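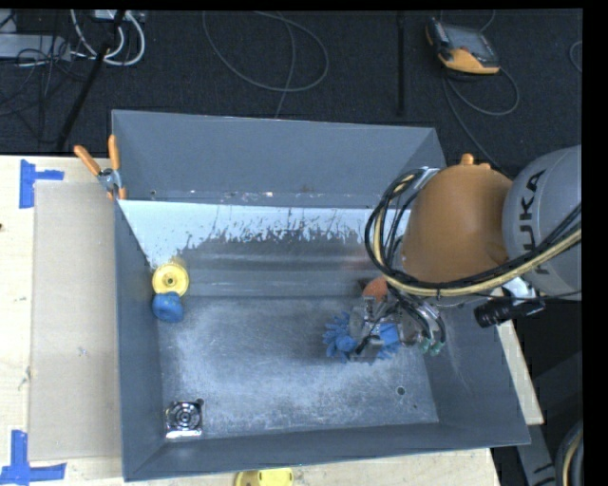

Tuesday, late morning. Leather bench, September batch

Edge finishing day! I finally got to the thing I've been putting off since the Waditz belts went out, which is a proper side-by-side of the burnishing compounds on the new key pouch leather. Writing it up while my fingers are still brown.

Leather is the Nadar side, veg tan, the darker of the two we had delivered. It skived beautifully this morning, long clean ribbons off the fold line with hardly any drag. I took the flap down to a bit under half thickness along the crease and left the body full. Blair Strachan cut the strips for me from the belly end so we wouldn't waste good back on a test, and the belly is exactly where edges like to go fuzzy, so if something holds there it'll hold anywhere on the pouch.

Grits first. Bevel with the number 2, then 300 dry, then a lick of water and 600, then compound. On the second set of strips I kept going, up to 1500 and then 4000, mostly out of curiosity. Well! The 4000 edge is gorgeous. Like a polished chestnut. It also took me the better part of an hour for four short strips, so no, we are not doing that on a run of pouches, but I'd love to do it on one or two show pieces for the window.

Compounds, in the order I tried them:

Plain water and canvas. Fine, a bit dull, and the two layers still read as two layers if you tilt it. Good baseline.

Gum tragacanth. Always nice to work with. Quick shine, goes slightly sticky if you overdo it, and I overdid it on strip 3 (marked with an X on the back, please don't judge the gum by that one).

Beeswax over gum. My favorite by a mile. The seam between layers closes right up and the color deepens about as much as I'd hoped. Needs real friction, so wooden slicker and lots of elbow. Two passes was plenty and the third did nothing I could see.

Edge paint, the oxblood. Looks very smart against the brown and I know the Delville shop likes a painted edge. I put on three thin coats with 600 between. Coat two had a bubble near the corner that I had to sand back. I bent the strip a few dozen times once it had dried and got a hairline at the fold, so I want to try it again with a softer base coat before we promise it to anybody.

Thread next. I stitched two pouches last night, one with the 0.8 mm linen and one with the 0.6 poly. The 0.6 looks so much better at this size, I don't know why I resisted it. At 3.38 mm spacing the thicker stuff crowds itself on the curve and the stitches start to look like little beans. With the thinner thread you get that lovely slant all the way round. Backstitch three at the top of the pocket mouth, melt on the inside only.

One thing to fix on the pattern: the key ring sits too high. With a full ring on the strap the flap won't quite close over the longest key, and it puts a bulge right where the snap wants to seat. I've moved the strap slot down 6 mm on the card template and crossed out the old slot in red. Old template is in the drawer with a line through it – please don't cut from it! The card pocket on the back is fine as it is. Four cards go in easily once the leather has been worked a little, five is a squeeze.

Snaps: the line 20 setter is leaving a faint ring on the cap. Wrapping the anvil in a scrap of pigskin cured it on the two I tried. Small job but it makes such a difference to the front of the pouch.

Stock, counted after lunch because the order has to go in. 347 snap sets left, line 20, antique brass. Linen thread is plenty. Black poly 0.6 is down to one spool and an end, so that goes at the top of the list. The Jerkarine dye in dark brown is nearly out too. I'd like to try their olive while we're ordering, I saw a swatch on a card holder and it was the loveliest dull green, exactly right with the Nadar brown for a two-tone pouch. Order number for the last lot was 1460 if anyone needs to quote it.

For tomorrow:
– two pouches from the new template, beeswax over gum, 0.6 thread
– edge paint strip again with soft base coat, leave overnight before bending
– ask Blair if there's enough belly left for an olive test
– strop the round knife, it was starting to pull by the end

Later, quarter past four. Went back and bent all the strips again now they've had the afternoon to settle. Beeswax one still perfect. Gum one has lost a bit of shine at the fold but comes back with a rub of canvas. Strips are pinned in order on the corkboard, untreated one on the far left, so go and run a thumb along them!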